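Search this site Enter keywords Go

Household > Laundry > Small and quilted pieces

How to fold a quilted baby piece with a strap and a ring

By Marcelino Coutinho
24 October 2025

Small quilted things for babies are more difficult to fold than a shirt. The padding wants to stand up, the ribbed edge pulls the fabric together, and if there is a strap with a metal ring, it goes always to the wrong side. I have folded many of them for my sister's children and I would like to explain the way which works for me.

You need a table with free space and a basket. I do not recommend the bed, because the soft surface lets the padding move under your hands.

Before you start

Check that the piece is completely dry. Quilting keeps water inside the stitches for longer than you think, and the ribbed trim is even slower. Press a thick part between two fingers for a moment. If it feels cool, leave it on the rack until evening.

Step 1. Find the top

When the piece comes as a ball, do not shake it. With a metal ring this can scratch the table, or hit your hand. Look first for the strap, then take the fabric on both sides and let the rest hang down. 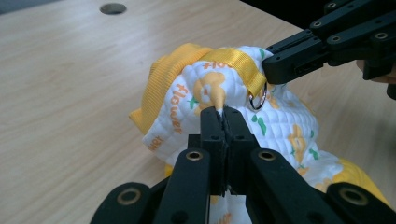
Yellow trim and a white printed panel, still crumpled.

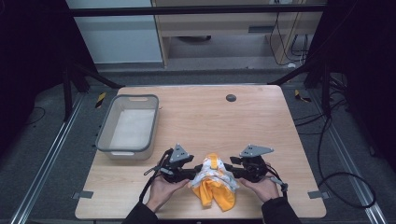 Step 2. Lay it flat

Put the piece down with the print to the table. Pull the ribbed edges gently to the outside, first left and right, then the bottom. Do not pull strongly, the rib becomes wavy and it does not come back so easily. Smooth the quilted part with the flat hand from the middle to the edges.

Step 3. Put the strap inside

Lay the strap straight down along the center, with the ring on the fabric. In this way the ring cannot catch on the other clothes. If the strap is longer than the piece, turn it back once.

Step 4. Fold in three

Bring the left side over the strap, then the right side over the left. Now fold from the bottom up, one time only. I tried to fold twice and the packet opened by itself after some 13 seconds, it is too thick.

Step 5. Into the basket

Stand the packets upright, with the fold on top, so you can see each print without taking out the others. I put 4 in one row. Leave a little air between them, the padding should not be pressed for weeks.

If the piece has got hard creases, hang it in the bathroom while somebody takes a shower. Ironing on the padding I do not advise. My first one, a blue one from May, stayed flat like paper on one side.

262 shares
13 comments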